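Two-Arm Cell, Pre-Run Inspection and Gripper Comparison
Inspected: Tue 12 November
Inspector: Dulce Valdovinos
Second signature: Fotis Kouris
Grippers under trial: Clarkeo (left), Zademov (right)
Controller: Ahn, unit 293

1. Emergency stop, both arms
OK. Both arms dropped out when hit. The left one sulked before it would re-enable, as it did at the last inspection. Casimiro says it's a firmware matter. Casimiro says this of most things.

2. Base mounting bolts
OK. Retorqued on the left. Paint marks redrawn, as the old ones had worn down to a rumor.

3. Cable routing and slack
PASS WITH COMMENT. Gripper cables must clear the joints through the full wrist roll. They do, with less room to spare than I'd like on the right. The loops are generous when the arm reaches low and start looking for something to hook when it folds back up. Add a clip before the speed goes past setting 4.

4. Finger condition
Clarkeo: OK, light scuffing on the pads.
Zademov: REPLACE SOON. One pad has a nick in it that Savvas describes as cosmetic. It is on the gripping face.

5. Floor pickup and drop into wastebasket
Both grippers were given the same litter: cardboard scraps, tubes, crumpled paper. Seven tries each at the slow setting, then the same again at the speed people will ask for in the demo. 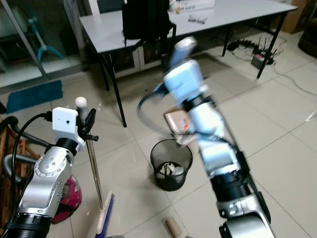 Item 5, right arm over the mesh basket with a scrap of cardboard. One tube still on the floor.

Clarkeo: 7 of 7 slow. Fast run stopped early after it closed on the rim of the basket and tried to throw that away too. No damage to either party.
Zademov: 7 of 7 slow, 4 of 7 fast. It holds flat cardboard well and treats tubes as a personal insult.
PASS at slow setting only, both grippers.

6. Shared workspace
FAIL. The two arms may not be over the basket together until the keep-out zone is loaded on the Ahn. It was loaded once, under a file name that only Savvas could have chosen, and has not been seen again.

7. Floor and reach area
PASS WITH COMMENT. Broom and vacuum cleaner to be moved out of reach of the left arm before any fast run. I wrote the same thing last time. Power strip and loose cable by the table: tape the cable down where people walk – Fotis has found it twice with his foot.

8. Logging
OK. Run saved as 2525. Please stop renaming these "final."

Actions
Casimiro Gallardo: cable clip, right arm. Firmware, if it really is firmware.
Savvas Zacharopoulos: keep-out zone, new Zademov pads.
Zoi Koutsoukos: repeat item 5 at fast setting once item 6 passes.

Released for slow runs with one arm at a time. Next inspection in December, or after the next collision.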